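How I Finally Sorted the Cable Drawer

I put this off for 11 months, and then one December evening I just dumped everything out and got going. You need a clear table, a roll of masking tape and a pen. That's it!

Start by pulling the cables out one at a time. Don't yank, or you'll be picking at knots all night.
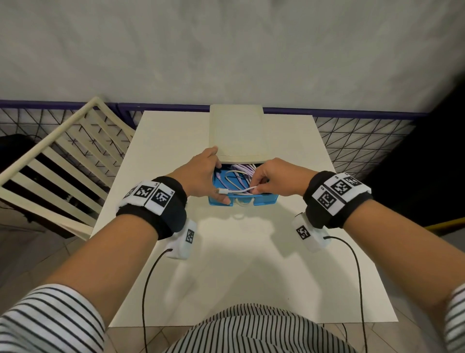 Next, make piles by plug type. Anything you can't match to a device goes in a bag, and if you haven't missed it in 80 days, recycle it (I drop mine at the bin outside Turnitz Hardware).

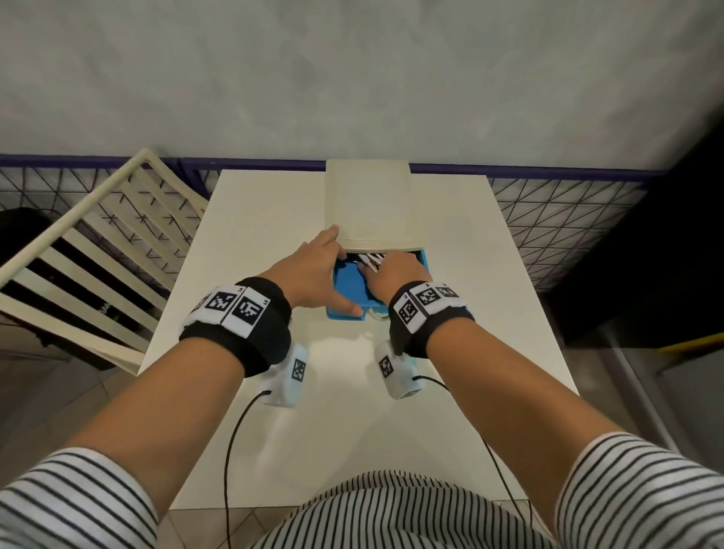
Now loop each keeper loosely around your hand, five turns or so for a long one, and fold a tape flag near the plug.

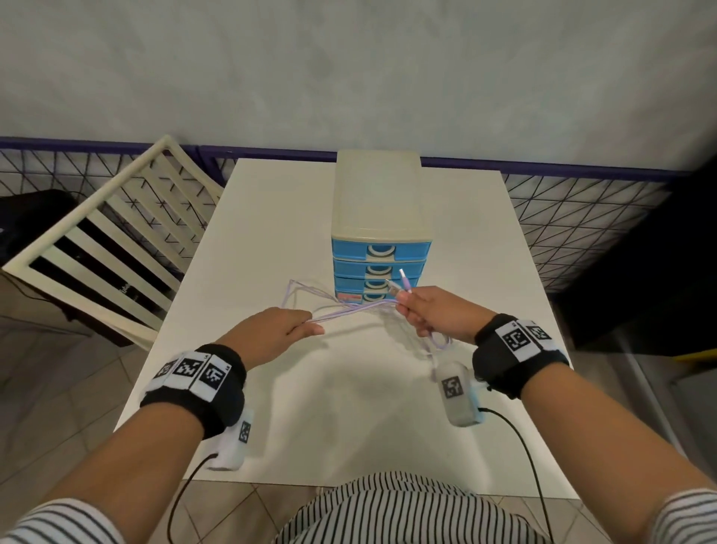
Write what it charges on the flag, not the brand. Phone, camera, toothbrush. Longest cables go in first, everyday ones on top.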